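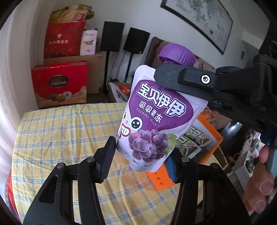
I get the same dozen emails about the Brulo hand grippers every week, so I finally sat down and typed out my answers in one place. I sell them, I rent them, I fix them, and I use them a lot at my own place. Snack pouches are what I reach for when I'm trying out a pair, and a grape jelly pouch like this one, clamped at the neck just under that big purple cap, is a pretty good stand-in for most of the squishy stuff people write to me about. If your question isn't on the page, write to me and I'll probably add it.

## What do I get in the box?

The Brulo kit is two hand-held grippers, a set of spare fingertip pads, a hex key, and a short printed card on how to swap the pads. The camera mount is included but the camera isn't! I get that one a lot. The carrying case is extra, and I'd skip it unless you travel.

## How much is it?

A pair is $700. If you only need one gripper, I can do that for $249 plus whatever mount you want, but those are refurbished units and I don't always have them. Ask first.

## Can I rent a pair before I buy?

Yes, by the week. Send me your dates and I'll tell you what's on the shelf. If you end up buying within the month, I take the rental off the price. January is always jammed, so don't wait until the last minute for that one.

## Do I need a robot arm to use them?

Nope. You hold them. Squeeze the handle, the jaws close, let go, they open. Plenty of my customers record by hand for months before they ever bolt anything to an arm. When you're ready for that, the same jaws fit the Stamitz wrist plate with four screws (not in the kit, sorry, you'll need M4s).

## Will it hold soft packaging?

Mostly, yes. With pouches, go for the neck, right below the cap, where there's something stiff to bite on. If you grab the belly of a full pouch it wants to roll out of the pads, and if you squeeze harder it bulges on both sides and rolls out faster. For big floppy bags I use both hands, one up top and the other waiting open underneath. Chip bags are still a pain. I've tried every pad I own on chip bags.

## Which pads should I order?

Start with the ones in the kit. The softer Grondis pads are nice on glossy plastic but they wear out faster, and they pick up lint like you wouldn't believe. Wipe them with a damp cloth and let them air dry. Please don't use alcohol on them — I learned that on my own set.

## My jaws look all scratched up. Is something wrong?

No, that's just paint. Mine are a mess. What I'd check is the pivot pins: wiggle each jaw side to side, and if it clicks, snug the bolt up a quarter turn and try again. If it still clicks, mail it to me.

## Can I use it at home, or does it need a proper lab bench?

Home is fine. I work on an ordinary table with a cloth on it. A wrinkly tablecloth can snag a fingertip when you slide in low, so pull it flat if you're doing a lot of pickups right off the surface. Busy backgrounds don't bother me at all. I'd take a normal cluttered living room over a blank backdrop any day.

## How is it different from the Barredo?

I've owned both. The Barredo is lighter and the handle is nicer, I'll give them that. It also opens less wide, so jars and chunky caps were a struggle for me. If you only do small parts, get the Barredo, really, I won't be offended.

## I see error 1101 in the app. What now?

That means the app lost the gripper's width sensor. Unplug the cable at the handle end, blow out the connector, plug it back in until it clicks, and restart the app. If it comes back, the cable's done. I keep spares and they go out the same day if you write before 2 p.m.

## What about returns?

Thirty days, and I don't care if the box is beat up. Just put the pads back in their little bag. They end up under my couch otherwise.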